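Cell 2 pre-purchase inspection, August round
Site: Testberg, ground floor
Inspected by: Dorota Nowakowski
Comments added by: Decha Ruangrit
For: Aldana Ulloa, equipment budget

Marks used: OK / Fix / Buy / Hold

1. Emergency stop reachable from both chairs — OK
Comment: Left button is stiff. Add a spare to the Jultlow order.

2. Arm base bolts tight, no play — OK
Comment: Checked Wednesday with the torque wrench.

3. Arm cable run clear of the walkway — Fix
Comment: Cable cover is too short. Need 12 feet, have 8. D.R.: the long one from Cell 1 is promised elsewhere, so please don't plan on it.

4. Floor marking around the cell — Buy
Comment: Old tape is lifting near the door. One roll, $52 with the applicator.

5. Light curtain or area scanner — Hold
Comment: Two quotes in. Cieślak is cheaper but leaves out mounting. Flultent includes mounting and a half day of setup. I would not sign for a second arm until this line is closed.

6. Fingertip pads, spares on the shelf — Buy
Comment: Last pair is on the arm. Set of pads is $161. D.R.: order two sets, the lead time was bad in spring.

7. Speed limit set and locked for shared work — OK
Comment: Password is with Jessie Hepburn only. A second holder should be named before she goes on leave.

8. Task props safe to handle and fixed in place — Fix
Comment: Toy kitchen needs a clamp or a non-slip mat. Wipe the white panels, they have smudges. Look over the wood edges for splinters at each change of shift.

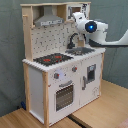
Item 8: toy kitchen on the tabletop, arm over the sink.

9. Table stable under side load — Hold
Comment: Fine for one arm. For two we should price a heavier frame. Zdzisław Borkowska has a used one at $244, pickup only. Measure the doorway first.

10. Service contract — Hold
Comment: Current one covers parts, no travel. Ask for a price with travel included, one year.

Lines 4 and 6 can be ordered now from the small purchases account. Lines 5, 9 and 10 go to Aldana with the quotes attached. Recheck lines 3 and 8 before the next run.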